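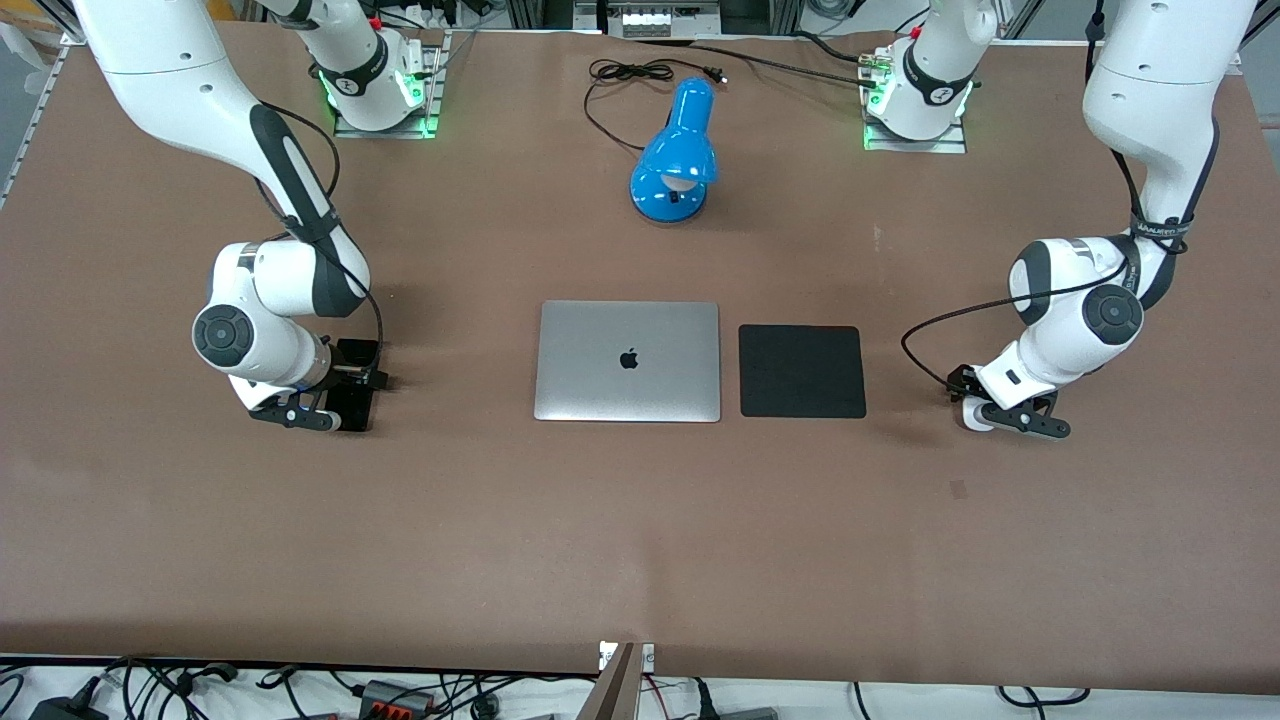
Trakix is an online trade magazine covering the media business, with a focus on small newsrooms, regional radio and independent podcasts. It was founded in Bernholm by the former radio producer Higinio Nava, who wanted a place where people who make local news could read about each other's work. The name first belonged to a printed newsletter mailed to 129 subscribers, and the move to the web came three years later. Its coverage is wonderfully broad: a typical week might take in a station changing its morning lineup, a new comment policy at a small-town paper, and a long feature on machines at work. Features of that last kind run in the Workbench section, one of the site's most loved.

History

The newsletter began as a single folded sheet, written almost entirely by Nava in the evenings. Readers sent in tips by mail, and many of the best early stories – including a lively series on the closing of the Medrano evening paper – grew out of those letters. The series ran in five parts and is still the most reprinted work in the archive.

After going online, Trakix added a jobs board, a calendar of trade events and a daily email sent at 6 a.m. The email soon outgrew the site itself in readership, and for a time the home page was little more than a sign-up form. A full redesign brought back the long features.

Rernberg Index

Each December the magazine publishes the Rernberg Index, a guide to nearly 200 local outlets listing their owners, staff size and main sources of income. Entries are checked by phone with each outlet, a huge job for such a small team, and the result is a treasure for anyone curious about who runs local news. Earlier editions remain free to read.

See also
Medrano evening paper
Trade magazine
Local radio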